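Clundus table set: README and buying notes

Last edited 15 Mar 2021

Hello, and thanks for opening the README before the data (I never do, so you're already ahead of me). Half of this file is a normal data card. The other half is what we bought, what we wish we'd bought and how I'd plan the money if I were starting again, since most of the messages I get about Clundus are from people with a small budget and a form to fill in by the end of March.

What's in the set

Clundus is a collection of short recordings of everyday objects being picked up and put down on large tables. There are 600 recordings in this release. Each one has the video from the camera on the hand-held gripper, a track of where the gripper went, and how far open the fingers were. There's no robot in any of them. A person holds the gripper and does the job by hand, and the arm comes in later, when you train something on it.

We recorded in 11 rooms. I'd have loved more, but moving kit between buildings eats days, and days were the thing we budgeted worst (see further down).

Folders

recordings/ has one folder per recording, numbered from 001 to 600
rooms.csv says which room each recording belongs to
objects.csv is the object list, spelling mistakes and all
kit.csv is everything we bought, with the order dates
broken/ is the stuff we couldn't line up properly, left in for the curious

What we bought, and in what order

I did this in the wrong order the first time, so the list below is the order I'd use now.

1. Hand-held grippers. Get two before you get anything else. We started with one from Jallard and it was a mistake, because the day it went back for a loose finger mount the whole project sat still. The second one came quicker than the repair did! If your budget only stretches to one, buy one plus a spare mount and a bag of the right screws.

2. Finger inserts. These are the ribbed bits in the fingers, and ours are magenta. Treat them like printer ink: a running cost, with its own line in the budget. We put them under "equipment, one-off" and had to go back and ask for more, which was not a fun email. Order both sides as a pair, and order the contact strips at the same time or you'll pay delivery twice.

3. Camera and lens. We went for a very wide round view. It costs more than a plain lens and you lose the corners of the picture, but you get the fingers, the table and most of the room in one go. A second, fixed camera was in my first plan and I crossed it out. I'd cross it out again.

4. Storage. Buy more than you think. I bought what I thought and then bought it again.

5. Tables. Please don't buy tables! I had a line in the draft budget for a nice big adjustable work table and Ville Hirvonen, who was doing the sums with me, asked why we couldn't use whatever the rooms already had. He was right (he's still smug about it). A table tennis table gives you a huge flat surface, and the net and centre line give a model something a bit awkward to cope with. For objects we used the kind of thing that turns up on such a table anyway: bats, books, a drinks bottle.

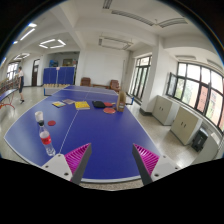 6. The arm. Last, and I mean it. We had a quote from Statham before we'd made a single recording, and I nearly signed it because the end of the budget year was coming and I was panicking. By the time we knew what reach we needed, that model was plainly too short for a full-size table. Waiting saved us from owning a very expensive coat stand.

How I'd split the money

I'm not going to give prices, they'd be out of date before you finished reading. But the shape of it might help.

Grippers and cameras were a smaller slice than I'd guessed. People's time was much bigger. We planned 62 recording days and used every one, and quite a lot of those went on setting up, finding sockets and waiting for somebody to finish with the room. If I could change one number in our original plan it would be that one.

Keep a pot for boring things. Ours covered batteries, cables, tape, a decent carry case and taxis when the case turned out to be heavier than expected. Nothing in there looks impressive on a form, and we couldn't have done a day's work without it.

Also, ask for the consumables price in writing when you get the main quote. Lepik gave us a good price on the hardware and a rather less good one on replacement strips, and we only noticed on the second order. My fault for not asking.

Questions to put to a supplier

How long does a repair take, and do you lend a unit in the meantime?
Can I swap the fingers myself, and with what tool?
Are the inserts sold on their own or only as a full finger?
Will the same gripper fit on an arm later, or is that a different product?
Does the quote include delivery and tax?
What happens to my files if I stop paying for your software?

That last one sounds paranoid. Ask it anyway.

Things to know before you use the data

Lighting is whatever the room had. Some rooms have big windows and the ceiling lights may be partly on, so brightness jumps between rooms and sometimes inside one recording.

People can be seen in the background of some recordings. Please don't try to work out who they are, and don't use the set for anything to do with recognising people.

Labels and print on objects are often too small to read. If you need text, you want a different set.

Objects aren't weighed or measured. I meant to do it and ran out of days (that number again).

Gripper opening drifts a little over a long session. There's a correction in each folder, and I'd use it.

What's next on the shopping list

A third gripper, so that two people can record while one is being fiddled with. More inserts, naturally. A proper look at arms with a longer reach, with a trial on our own tables before any money moves. I've also been asked about a wheeled base and the answer for this year is no, sorry, it would swallow the time budget whole.

If you're putting together a plan of your own, kit.csv is probably the most useful file in here. The order dates show where we got stuck waiting. Spot a mistake? Open an issue and I'll fix it when I'm next at my desk. For questions about the budget sheet itself, ask for Ville, as he built it and I'm only allowed to look at it.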